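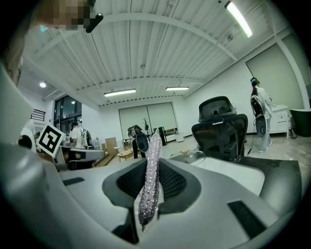 Thursday, September 14, 2023
By Abimbola Chukwu

Kirden Trail Recorder: elevation, contours and what the spec sheet leaves out

We've stocked the Kirden since March and it sells well, mostly to people who want their climbing totals to stop arguing with their mates' climbing totals. It won't entirely do that. Read this page before you order one.

The Kirden is a handheld GPS recorder with a barometric altimeter and offline contour maps. It logs a track, shows your height, and draws a profile of the route ahead if you've loaded one. The maker calls the elevation "precision grade". I asked the distributor what grade that was and got a brochure back.

How it gets your height

There are two sources. Satellite height is what every phone gives you, and it wanders, badly in gullies and under heavy tree cover. The barometer is much steadier over an hour or two but it's measuring air pressure, so a front coming through will lift your campsite while you sleep. The Kirden blends the two, and the blend can be switched off in Settings > Sensors. We'd leave it on for day walks. On anything overnight, recalibrate at a known spot height each morning. The auto-calibrate option uses the loaded terrain model and is only as good as that model, which in steep country isn't saying much.

Masaru Kamata from our workshop carried two units on the same pack strap over the Rornmont loop. They disagreed on total ascent by 120 metres by the time he was back at the car park. Same firmware, same settings. The distributor's view is that this falls within normal variation. It may well, but then I'd like the box to say so.

Total ascent in general is a rubbery number. It depends on how small a bump the software agrees to count. The Kirden's default threshold is 3 metres, and if you drop it lower you'll suddenly be a much fitter person. Compare your own walks with your own walks and leave it there.

Maps

Contour maps are downloaded by region over wi-fi. Coverage of settled areas is fine. Further out, the contour interval opens up and the lines get that smoothed, melted look you see when coarse data has been interpolated to seem finer. The legend doesn't tell you where this happens. Hinata Uchida has been comparing tiles with the printed sheets and has found cliff lines missing altogether in two places she knows well. Carry the paper sheet.

Third-party maps load from the memory card. Foritz format works without fuss. Others need converting first, and labels in languages with accents sometimes come through as little squares. Track points per file are capped at 2000, after which the recorder starts a new file without asking. You can join them up again at home in the Ichikawa desktop program, free with the unit, Windows only, and slow.

Battery

The claimed life assumes the screen is off and the logging interval is at its longest. Nobody uses it that way. With the screen on demand and one-second logging, Chiyo Nomura gets a long day and not much of the next. It charges by USB-C. Cold weather shortens things, and the percentage display is optimistic until the last quarter, when it drops in a hurry.

In the box

Recorder, wrist cord, short USB-C cable, quick start leaflet. No memory card, no charger, no screen protector. The colour is charcoal. There's an orange one in the catalogue that we've never been sent.

Who should buy it

If you already have a phone with a decent map app, the gain is steadier height and buttons you can work in gloves. Whether that's worth the money depends on how often you're out in foul weather. Cyclists who want live gradient should look elsewhere, the reading lags well behind the hill.

Stock code 3187. Firmware is updated in the shop before dispatch. Returns accepted on unused units in original packaging; faulty ones go back through us and not the distributor, so please ring first and ask for Shota Nakajima.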